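Round Table Drawer Demonstrations - Data Card

Maintained by the Soledon manipulation group
Contacts: Deepak Uniyal, Lihua Peng

Summary

The collection contains 1143 teleoperated demonstrations involving a round wooden side table with a drawer set into its curved apron. Operators guided a two-finger gripper by remote control through approach, pull and push motions. Each demonstration is stored as one episode with a wrist view, joint positions, gripper opening and a short written instruction. The data were recorded in June in a furnished room at the Grewal site and are intended for imitation learning on household furniture.

Recording was done by seven operators. Each completed a practice period on a separate cabinet before contributing, and practice episodes are not included in the release.

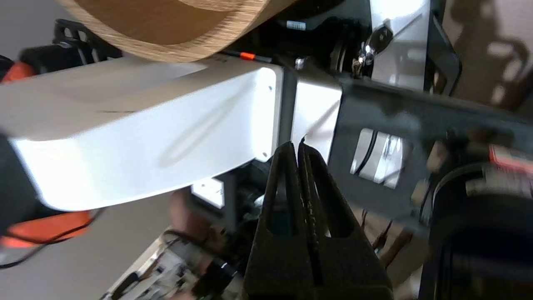 Contents

episodes/ - one folder per demonstration
instructions.csv - episode number, written instruction, operator code
splits/ - lists for training and held-out use
notes/ - operator remarks, lightly edited

The held-out list names 81 episodes. They were selected by operator session so that no session appears in both lists. Users reporting results should keep this division and should state which release they used.

Collection procedure

An episode begins when the operator takes control and ends when the operator releases it. Approach paths were left to the operator. The only fixed requirement was that the fingers be closed at the start. The table was not returned to a marked position between episodes, and its distance from the walls therefore varies.

Drawer position at the start of an episode is given in the instruction file as "open", "partly open" or "closed". This field was entered by hand. Where the operator left it blank, it has been kept blank. 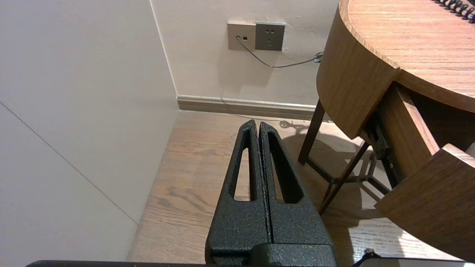
Corrections made during an episode are kept. An operator who missed the drawer and tried again did so within the same episode, and the second attempt is not marked separately. Users who require single-attempt data will need to filter on gripper opening; a script for this purpose is provided in the Dralar tools folder.

Known limitations

Lighting was not controlled. Strong daylight and hard shadows on the floor are common in the wrist view, and the shadow of the table can be darker than its legs. Exposure was set once per session and was not adjusted afterward.

The gripper fingers cover a large part of the lower view in every episode. No masked version is supplied.

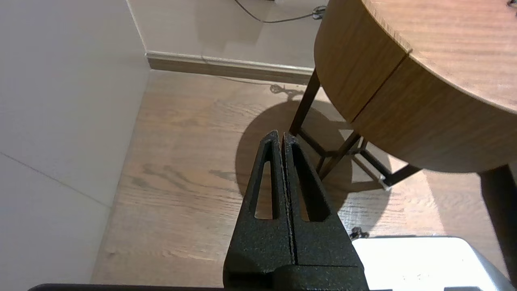

Margit Pintér, reviewing the first release, wrote that the retries were the most useful part of the set for her purposes, and asked that their start times be added to the instruction file. Ankit Bhardwaj has begun this work. The times will appear as an additional column, and existing columns will keep their order.

Changes

Release 2 - removed duplicate episodes; the count fell from 1187 to 1143
Release 1 - first internal release

Use and requests

The data may be used for research and teaching within partner groups. Redistribution requires written approval from Ashok Bhatt. Corrections to instructions should be sent to Lihua Peng with the episode number and the proposed wording.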